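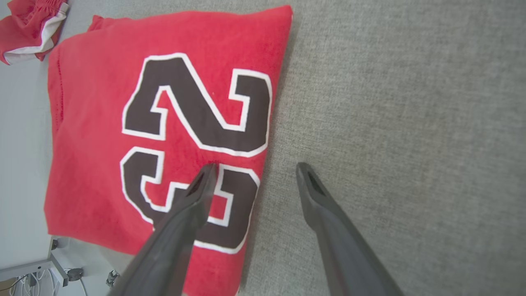 Folding is a solved problem, according to Adebayo Dauda, and has been for years; what's unsolved is knowing when you've stopped folding and started making a mess. He told me this over the phone at a time of night when I'd have agreed to anything, and I wrote it on the back of an envelope and stuck it to my monitor.

I'd rung him to complain. I look after the control software for a little laundry-handling job we call Sevis, and I'd spent most of June convinced my planner was broken. The planner is the bit that decides where the fingers go. You hand it a guess at where the cloth ends and the table begins, and it picks a spot on the edge, slides one finger to either side and closes. Lovely on paper. On a red jersey with big numbers on the front, it went to pieces.

The trouble was the numerals. Ours were nearly black with a fat white outline, and to a segmentation model that outline looks an awful lot like a hem. So the system would find this gorgeous crisp border in the middle of the shirt and propose a grasp there with total confidence, while the real edge - soft, fuzzy, a bit curled - scored somewhere down with the lint. I had 1130 labelled frames at that stage and hardly any with printing on them. My fault entirely!

Adebayo's advice was to stop asking the camera for an edge and start asking it for a drop. Cloth stacked on a table has height, even if it's only a few layers' worth, and ink has none. We already had a rough depth estimate sitting in the logs (for collision checks, mostly) and I'd never thought to feed it to the grasp scorer. It took an afternoon to wire in, then another four days to undo what I'd wired in badly.

The other change was in the tooling, and I reckon it mattered more. We replay everything in a viewer called Fovanow, which used to show only the grasp the planner chose. Now it shows the top 12, ranked, with the score split into its parts, so when a finger comes down on a numeral I can see which term talked it into going there. Before that I was basically guessing and changing weights until my favourite shirt behaved.

Does it work? Mostly. On our held-out set the chosen grasp lands on a true edge roughly 90 per cent of the time, and the leftovers are nearly all thin stuff, singlets and the like, where the depth step vanishes into the noise. I've got a half-written branch that gives the cloth a gentle nudge and looks again to see what moved. Adebayo thinks I should have started with that one, and he's rung twice to say so.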